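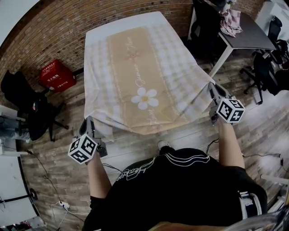 附图:雏菊桌布,近侧这条边还没拉平

发件人:Ardalan Nouri
收件人:家用布艺邮件列表
日期:2018年10月14日
主题:回复:长方桌铺布,中间那条宽带总是歪

Begoñe,各位好!

看到你的信我高兴坏了,终于有人跟我一样为桌布上的一条带子较劲!先把你的原话引在下面,我一段一段回。

> Begoñe Sotomayor 写道:
> 我上个月买了一块格子桌布,中间印着一条宽宽的带子,像是自带桌旗。图案很喜欢,可是每次铺上去,带子不是往左偏就是往右偏。我绕着桌子转三圈,这头拉正了,那头又跑了。

这个我太懂了。我手上这块也是白色配米色的小格子,中间一道宽宽的浅褐色带子,两边各有一溜细细的白点,带子上一朵大白雏菊,黄花心,还有一行顺着长边走的花体英文字,我读着像是“Jasmine & Jhon”。(谁能告诉我这两位是谁?我猜了半年了。)这种布好看就好看在中间那一条,可也正因为有这一条,歪一点点都藏不住。素色布偏上两指,谁看得出来?带子一偏,进门就看见。

我现在的办法是先别管四个角。把布对折,让折痕落在带子正中间,然后拿着这条折痕去对桌面的中线。桌子没有中线怎么办?在两个短边的中点各贴一小截纸胶带,铺好了再从布底下抽掉。我家的桌子长145厘米,贴胶带加对折也就一会儿工夫。对好以后,先展开左半边,再展开右半边,手掌从中间往外推,千万不要拎着角甩!我以前最爱甩,甩起来很有气势,落下来全是斜的。

> 还有,我总觉得拉边的时候布会跟着整块跑。你们是站在哪里拉的?一次拉一个角还是两个角?

站在短边这一头,两只手分开,一只捏近处左边的布边,一只捏右边的布边,同时往自己这边带,带一点就停。一次只拉一个角,布会打着斜走,中间那条带子就弯成一道弧了,这时候再去拉对面的角,只会越拉越拧。两手一起动,纹路基本能保持直。我还喜欢盯着那排白点看,点子排成直线就算到位,比看格子省眼睛得多。格子看久了真的会花,不信你试试。

> 垂下来的部分两边不一样长,你们会在意吗?靠近我坐的这边老是堆出一个折角,看着特别碍眼。

在意!不过长短我放在最后才管。先把带子弄直,再看垂边。近侧堆出折角,多半是这头布多了,或者桌角那里卡住了一层。把折进去的那片整个掀起来,让它自己垂下去,再轻轻往下捋一遍。要是捋完还是翘,那就是收纳时压出来的死褶,得熨。我用中温,从背面熨,印花那面不直接碰熨斗。雏菊那块我还会多垫一条旧手帕,可能有点过分小心,可我实在太喜欢那朵花了。

说到收纳,Kamran Hosseinzadeh 在四月那封信里讲的卷筒法我后来试了,真好用!他是拿装海报的硬纸筒,把桌布顺着长边卷上去。我照做以后,中间那条横着的压痕完全不见了,下次铺的时候从一头滚到另一头,带子一路跟着走,省了一大半拉扯。唯一的麻烦是纸筒太长,我的柜子放不下,现在竖在门后面,每次开门都要倒一回。有没有谁知道哪里能买到短一点又够粗的?

> 最后想问问,Stoltada 那种防滑垫值得买吗?看到是133一张,有点犹豫。

我没买过 Stoltada 的,不敢乱说。我垫的是 Fikier 的网眼垫,很薄,剪成比桌面每边小三厘米的尺寸,铺上布以后摸不出来。加了垫子以后布确实老实多了,可是有个坏处:调整的时候也不好滑了,要把布微微提起来再挪,硬拽会把垫子一起带皱。所以你要是刚开始练铺布,我建议先不垫,等手熟了再说。Carmela Garrido 好像两种都用过,Carmela 你在的话出来讲讲吧!

对了,Shahab Rostami 上次问过圆桌能不能铺这种带子布。我试过一次,在我妈的圆桌上,四个角垂得像四只耳朵,带子倒是挺精神。我个人觉得很可爱,我妈不同意。

你那块布是什么花?有空拍一张发上来,我特别想看,最好把带子那段拍全。要是还歪着也没关系,歪着发才好讨论!

Ardalan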